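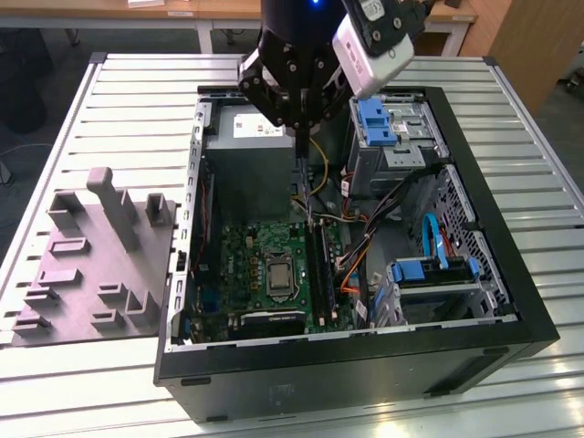

Die Rückgewinnung verwertbarer Baugruppen aus ausgemusterten Bürorechnern ist in den meisten Betrieben Handarbeit geblieben. Schrauber und Sortierkiste bestimmen das Bild, und der Ertrag hängt davon ab, wie geübt die Person am Tisch ist. Mit der Demontagezelle Clekatora bietet die Firma Ruteck seit Januar ein System an, das einen Teil dieser Arbeit übernehmen soll. Ausgelegt ist es auf Gehäuse in liegender Position, deren Seitenwand bereits abgenommen wurde; der schwarze Arm greift von oben in den Rechner und führt seine schlanke Fingerspitze in Richtung der Hauptplatine, nahe an die Speichersteckplätze. Gerade dieser Bereich gilt unter Fachleuten als anspruchsvoll, weil Kabelstränge quer durch das Gehäuse verlaufen und den Zugang verengen.

Angeboten wird die Zelle als Kaufpaket und als Mietdienst. Das Kaufpaket umfasst den Arm mit mehrgelenkigem Greifer, das Kameramodul samt Halterung, die Steuerung und einen Satz gedruckter Aufnahmeplatten. Der Arbeitstisch gehört nicht zum Lieferumfang. Im Mietmodell stellt Ruteck die gesamte Ausstattung für mindestens 34 Wochen bereit und übernimmt in dieser Zeit Wartung und Aktualisierung der Software.

Erprobung im laufenden Betrieb

Zu den ersten Anwendern zählt der Aufbereitungsbetrieb Stustiveck, der gebrauchte Rechner aus Verwaltungen und Schulen annimmt. Dort wurden in der ersten Erprobungsphase 1.405 Geräte über die Zelle geführt. Die Leitung des Vorhabens liegt bei Preben Steinarsdóttir, die zuvor die manuelle Demontage des Hauses verantwortete und an der Auswahl der Gerätetypen beteiligt war.

»Wir haben keine Anlage gesucht, die alles kann«, erklärt sie. »Uns ging es um die Handgriffe, die sich bei jedem Gerät wiederholen und die am Ende einer Schicht ungenau werden. Speicherriegel gehören dazu, Steckverbindungen ebenfalls. Beim Öffnen der Gehäuse bleiben wir bei unseren Leuten.«

Diese Arbeitsteilung hat sich nach Darstellung des Betriebs bewährt. Eine Fachkraft prüft das Gerät, trennt es vom Netz, entfernt die Seitenwand und legt den Rechner auf den Tisch. Erst danach wird die Zelle freigegeben. Netzteile werden grundsätzlich nicht maschinell bearbeitet; sie verbleiben bis zur abschließenden Zerlegung im Gehäuse und werden dann von Hand entnommen.

Kamera am Arm, Vorrichtung auf dem Tisch

Technisch beruht Clekatora auf zwei Bausteinen. Der erste ist das weiße Kameramodul, das seitlich am Arm sitzt und dessen Bewegungen mitmacht. Die Steuerung gleicht das Kamerabild mit hinterlegten Gehäusetypen ab und schlägt einen Greifweg vor. Erkennt sie ein Modell nicht, fordert sie eine Bestätigung am Bedienplatz an. Bei Stustiveck sind derzeit sieben Gehäusefamilien eingelernt, überwiegend Bürorechner im Towerformat mit stehend angeordneten Laufwerksschächten.

Der zweite Baustein ist die Aufnahmeplatte neben dem Rechner. Sie stammt aus dem 3D-Drucker und trägt Blöcke und Pfosten unterschiedlicher Form, darunter eine u-förmige Halterung und geschlitzte Elemente. Ruteck liefert die Druckdaten mit, sodass Betriebe beschädigte Platten selbst ersetzen oder an eigene Bauteile anpassen können. In der Praxis erweist sich diese Offenheit als ein wesentlicher Vorzug des Angebots. Stustiveck hat nach eigenen Angaben bereits zwei abweichende Varianten gefertigt.

Weniger überzeugend fällt das Urteil über die Einrichtung aus. Die Zelle muss auf jeden Tisch neu eingemessen werden, und das Verfahren setzt Kenntnisse voraus, die in einem Aufbereitungsbetrieb nicht ohne Weiteres vorhanden sind. Das Handbuch behandelt den Vorgang knapp. Steinarsdóttir berichtet, man habe die Unterstützung des Ingenieurbüros Derkach in Anspruch genommen, um die Einmessung zuverlässig wiederholen zu können. Ruteck hat eine überarbeitete Anleitung angekündigt, einen Termin jedoch offengelassen.

Kabel bleiben die eigentliche Schwierigkeit

Lose Leitungen stellen jede automatisierte Demontage vor Probleme. Sie haben keine feste Lage, verdecken Bauteile und geben nach, sobald sie berührt werden. Clekatora begegnet dem mit einer vorsichtigen Annäherung in kleinen Schritten; steigt der Widerstand am Greifer über den eingestellten Grenzwert, hält der Arm an. Das schützt Platine und Steckplätze, kostet allerdings Zeit. Bei dicht verkabelten Gehäusen empfiehlt der Hersteller, die Stränge vorab von Hand zur Seite zu legen.

Für Betriebe mit stark gemischtem Geräteeingang wird sich die Anschaffung vorerst kaum rechnen. Wer hingegen größere Posten gleicher Bauart verarbeitet, etwa aus dem Austausch ganzer Verwaltungsstandorte, findet in der Zelle ein ausgereiftes Werkzeug — vorausgesetzt, das Personal wird früh einbezogen. Bei Stustiveck wurden die Beschäftigten der Demontage vor der Inbetriebnahme geschult und legen inzwischen die Reihenfolge der Arbeitsschritte selbst fest.

Der Mietvertrag kann nach Ablauf der Mindestdauer in einen Kauf überführt werden. Anfragen zu Vorführungen nimmt Ruteck schriftlich entgegen; Interessenten werden gebeten, die Typenliste der vorgesehenen Geräte beizufügen.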